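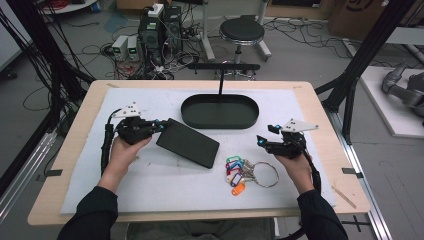 Can I start the walk from the church side of the square?
The walk begins only at the fountain, where the first sign stands. If you come from the church, cross the square first and then follow the steps of this section.

4. Setting up the Old Square walk

The Narum audio guide leads you around the old square of Illey, with 8 stops. Before the first stop, prepare the handset as follows.

1. Hold the side key for two seconds until the screen lights up.
2. Choose your language. The commentary is in English, French and Turkish.
3. Select "Squares and markets", then "Old Square".
4. Choose the short or the long version. The long version includes the former grain market and the lane behind the town hall.
5. Stand next to the fountain and enter the number 496, which you find on the sign. The introduction starts by itself.

Note: The number is the same for all languages. Please do not enter the number of the museum ticket here.

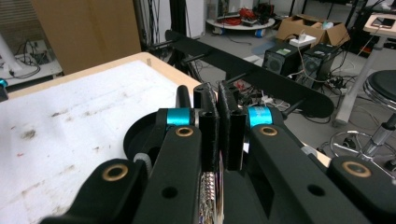 Photo: Nadège Carré / Flonovum

4.1 During the walk

6. At each stop, look for the small bronze plate in the pavement and press Play. The guide does not start alone after the introduction.
7. To hear a story again, press Back one time. If you press it twice, you return to the stop before.
8. At stop 6 you can choose between two stories - the flood that reached the arcades, or the family Çetinkaya and their dye shop. You may listen to both.

Caution: The east side of the square is open to trams. Take off one earphone before you cross the rails, and stop the commentary if you want to read the plates there.
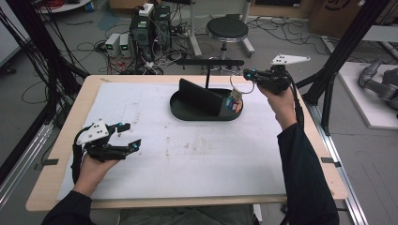
Fig. 3: Two hand-held grippers over the table, with a green tray on the white sheet

4.2 If the guide stays silent

Check the volume first, then the earphone plug. It must go in until you feel a click. If the screen shows "No stop found", go back to the last plate and enter its number by hand.

Note: In March the market stalls cover the plates of stops 2 and 3. Use the numbers on the wall of the pharmacy in this period.
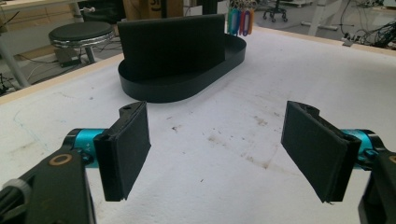 Fig. 4: Gripper fingers, close view

4.3 Returning the handset

9. Hold the side key until the screen is dark.
10. Bring the handset and the earphones to the desk in the town hall passage. When the desk is closed, use the gray box on the left of the door.

Texts of the walk: Birsen Kozan and Maite Vidal. Last revision of this section: August 2026.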